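July 9, 2021

Second full pass on the shelving task with the Tedero policy. Yesterday's set closed at 459 demonstrations, all two-arm, all plush toys to the wire rack. Training ran overnight on the Rumico machine and the loss curve was flat well before the end, so I stopped it early and took the last checkpoint.

The question is still whether predicting longer action chunks helps when both arms work near each other. Kettunen's January report says yes, but their arms never share a workspace. Ours do. With short chunks the two arms hesitate whenever the grippers come close – each one replans off the other's last move. With long chunks the hesitation goes away and placement gets worse on the middle shelf, where the wire sides leave little room for error.

Success over the morning block was 77 percent with long chunks. Nine of the failures were grasps on soft bodies that folded under the fingers.

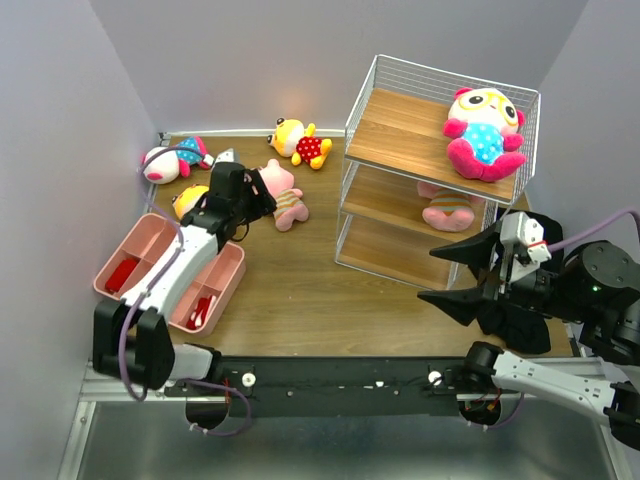 I changed the blending weight between overlapping chunks after lunch and reran the same start positions. Too early for a number. The left arm settles faster over its target, though the approach angle still drifts on toys lying on their backs.

To do: send the logs to Damedthorpe, recheck the wrist offsets, repeat the short-chunk baseline with the new weight.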